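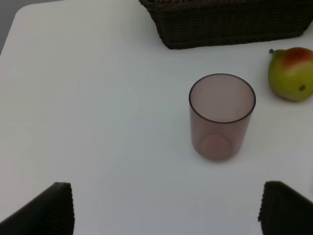
Setting Up Your Zeten Bread Machine, Part 2: The First Loaf

By Valentin Fleury
June 14, 2000

If you did Part 1 you've washed the pan and run the empty cycle. Good, now we bake!

1. Push the paddle onto the shaft until it sits flat. Mine takes a little wiggle.

2. Pour in 290 ml of lukewarm water, then the oil and salt.

3. Add 500 g of bread flour (not all-purpose, I tried it and got a brick). Make a dent in the top and put the yeast there.

CAUTION: Keep the yeast out of the water if you're using the timer. I forgot once and came down to a very sad kitchen.

4. Lock the pan in, close the lid, pick Basic and press Start.

5. Peek after 20 minutes. You want a smooth, soft ball – if it's sticking to the sides, add a spoonful of flour.

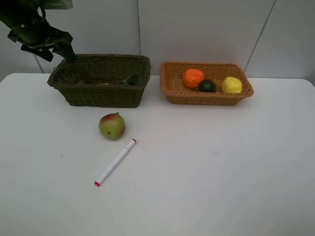
Then leave the lid shut, please, right through the second rise and the bake. I know it's hard when it smells that good, but the heat gets out and the top sinks.

6. When it beeps, put on oven mitts, lift the pan straight up and tip the loaf onto a rack. Let it cool a full hour before you slice it.

NOTE: If the paddle stays in the loaf, hook it out with the handle of a wooden spoon. No knives, they scratch the coating.

Comments

Esben Hafstein: Does this work for the older model with no Basic button?

Ragnheiður Dalsgaard: Esben, I use French on mine and it comes out fine, a bit darker.

Ingvar Toft: half rye worked for me, needed more water though

Questions? Write to Valentin | Copyright 2000 Valentin Fleury | Back to top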